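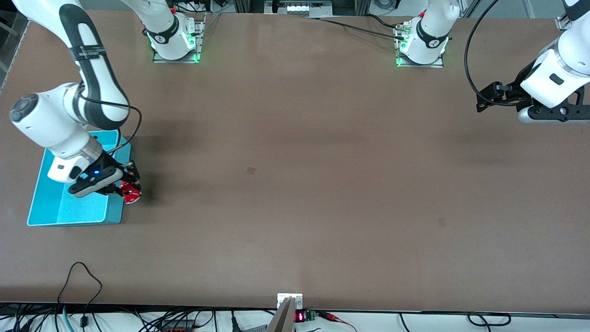
1 min read

Progress report to the Mornier fund — Lulia project, Wednesday, January 7, 2026

We're happy to say the two-arm station at Bumance is in daily use, and the teaching work has really picked up since October! We now have 618 recorded demonstrations, all done by remote control, and 156 of them cover the tray task you asked us to put first.

For the tray task the operator drives the right arm to grip a red, rounded part and carry it over the teal tray. The left arm stays clear, gripper empty, until we get to the handover task. Most of the trouble is in the last stretch over the raised rim, where new operators tend to slow down and wobble — and the robot learns the wobble too. We now have each person do 40 practice runs before anything is saved, and the recordings look much smoother.

We also tried guiding the arms by hand. It's quicker to learn and people love it, but hands kept blocking the camera view, so we use it only for setting start positions.

Spending is on plan. We replaced 2 gripper cables, and the Saxena control software is paid through the spring. Next up is the handover between arms, which the whole team is itching to start. We would like to keep the same operators for it, and we'll send the new training schedule with our next invoice.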